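Project report, equipment planning part. Sorting cell, Diltamholm laboratory, Oct 8, 2018 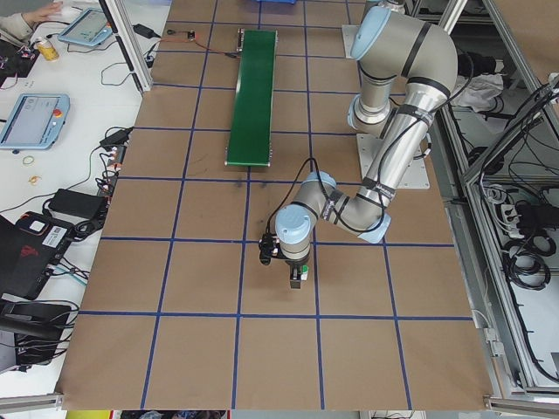 What should a student group buy first for a robot cell?

The arm and the table it stands on, as one order. All the other parts depend on the reach of the arm, so it is safer to choose them later.

## 1. Budget

Our department gave us 1,000 euros for this year. The robot arm is not included in this sum, it belongs to the laboratory. We had to pay for the conveyor, the work surface, the cables and the small electronics.

| Item | Supplier | Planned (euros) |
|---|---|---|
| Small belt conveyor | Plimness | 300 |
| Aluminum profiles and brackets | Volenham | 200 |
| Sensors, connectors, power adapters | Spahić | 200 |
| Paper, tape, small materials | local shop | 14 |

The remaining 286 euros we keep as a reserve. In June we had planned a much smaller reserve, but our supervisor advised us to raise it.

## 2. What we learned about planning

The work surface was the cheapest part. We divided it into a grid with dark blue tape on brown paper, and we use the cells to write down positions for the gripper. A printed plate was offered to us by Volenham, but the tape can be moved when the layout changes.

We did not plan enough for power. Each device came with its own adapter, and in our first list we had written only one power strip. Cable length was also forgotten. For the next order we will draw all the cables on the floor plan before we ask for prices.

## 3. Open points

- Second conveyor: we wait for the offer from Plimness.
- Cable channels for the table at the left side: not ordered yet.
- Spare fingers for the gripper: price is unknown, and we must ask if the laboratory can pay it.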